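Last updated: 15 Sep 2022

Call for participants: teleoperators, two-arm tabletop tasks

Motolton is recruiting nine operators to record manipulation examples for the Plendano learning system. Sessions run through January at our Zurkard site. No robotics background is required. Applicants must be 18 or older and have steady use of both hands.

Operators drive two arms at once, one per hand, on a rail-mounted station. Tasks involve rigid items such as toy bricks and cases, and flat pieces that bend.

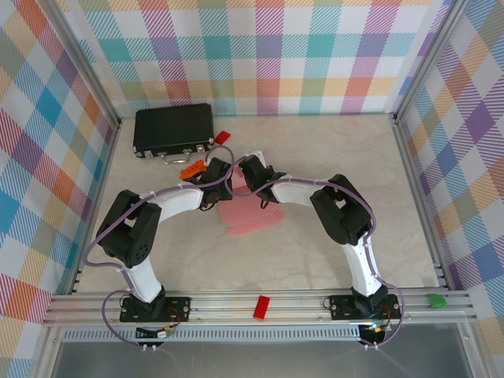 A session lasts three hours, breaks included. Each operator is expected to deliver 500 accepted episodes over the contract. An episode is accepted if the stated goal is met and neither arm strikes a wall. Failed grasps are kept when the operator recovers — mark them in the log and continue.

Bent or torn sheet material is the harder part of the work. Applicants will be tested on it during the trial session. 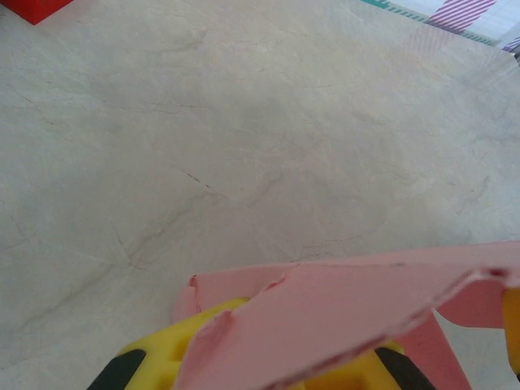

Wrist view: pink cardboard in the gripper.

Pay is hourly and covers the trial. To apply, send a short note on your availability to Adom Yakubu, station lead, quoting reference 129.

Comments

morelli_k: Is the trial on the same station as the paid sessions?

Adom Yakubu: Yes, same station and same task list.

tnb: Left-handed, is that a problem?

Adom Yakubu: No. Both arms get equal use.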